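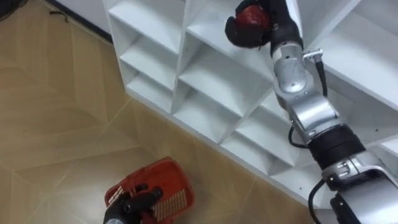
Diane Boychuk reckons I should have called this "the heckle file", and that anyone who opens it hoping for proper linguistics is going to be cross with me by row five. Fair enough, Diane, but it's called Enora and it's staying Enora.

Projects > Talks and audiences > Enora > Readme

Enora: questions people asked after science talks

What's in it

I've been going to the evening science talks in Testcombe for years (mostly for the talks, partly for the flapjack) and at some point I started writing down what the audience asked when the speaker had finished. Then I typed it all up, and now you can have it. There are 110 questions from 13 talks, one question per row, in a plain CSV called questions.csv. A second file, talks.csv, has the topic of each talk, how long it ran and whether there were slides.

The columns in questions.csv are:

talk_id: matches the one in talks.csv
order: first question of the night is 1, and so on
text: what was asked, as near as I could get it down
kind: one of five labels, see below
answered: yes, no or sort of
jargon: any word the asker wanted explained
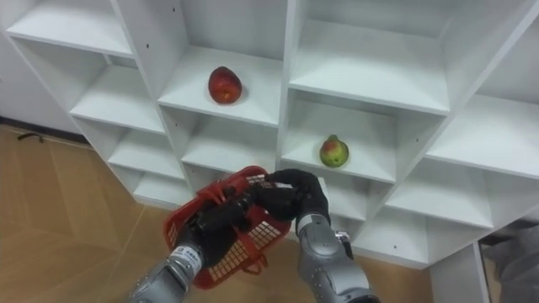
The labels in the kind column are "what does that mean", "how do you know", "so what", "my own theory" and "other". I wanted a sixth one for people who are really just saying thank you at great length, but Réjean Lavoie talked me out of it and they're all in "other" now. He labelled the whole lot separately from me, using the Trukero tagging sheet, and we agreed on all but 49 of them, a far worse result than I'd expected! Most of the arguments were over "so what" against "how do you know". Where we couldn't settle it I've put my label in kind and his in kind_alt, so pick whichever of us you trust.

How I wrote them down

Pencil, in the dark, usually from the back row. Nothing was recorded. I've tidied the ums and false starts and left everything else alone, so if a sentence wanders off and never comes back, that's how it was asked. Names are gone, and so is anything about somebody's health or job. The talks at the Després room are a bit thinner than the rest; the fan in there is dreadful and I missed bits. Gaps are marked with [...].
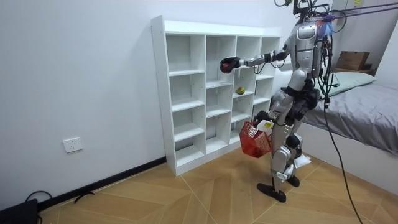

What I'd use it for, and what I wouldn't

If you give talks, or help scientists practise theirs, read the "what does that mean" rows first. The same handful of words trips people up again and again, and it's hardly ever the long Latin ones. It's "significant", "model" and "error". I've used those rows in a workshop and they went down a treat.

Please don't use it to say what "the public" thinks about science. It's one town, a small crowd and a lot of the same faces.

Known problems

Talk 5 has two questions numbered 3. The apostrophes go funny in some spreadsheet programs. I'll sort both out in July.

Licence and updates

Do what you like with it, just mention where it came from. Last changed 18 June 2018.

This site uses cookies to remember your settings. Accept | Manage cookies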